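Do felt bins earn their shelf space?

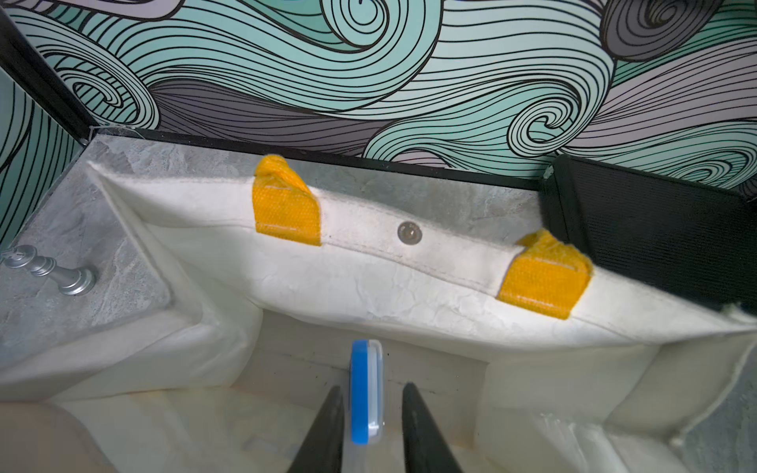
White felt bin with yellow webbing handles and a metal grommet just below the rim.

I keep reading that felt bins will fix a messy counter. I doubt it. A bin that size swallows one small blue-lidded container and still looks like it wants more, so more is what it gets.

A few things I'd check before buying:

Color. Off-white felt shows smudges and stains. Sellers say "spot clean." I tried that in February on a Brikitz bin and got a bigger spot.

Stiffness. Thick felt still creases at the rim. Press the top edge in the store — if it stays bent, leave it there.

Handles. Tug the stitching. Webbing is fine for carrying light stuff across the room. I wouldn't trust it with cans.

Lidded containers go in upright, labels on the lids. Cap it at 5 per bin. Past that you're digging.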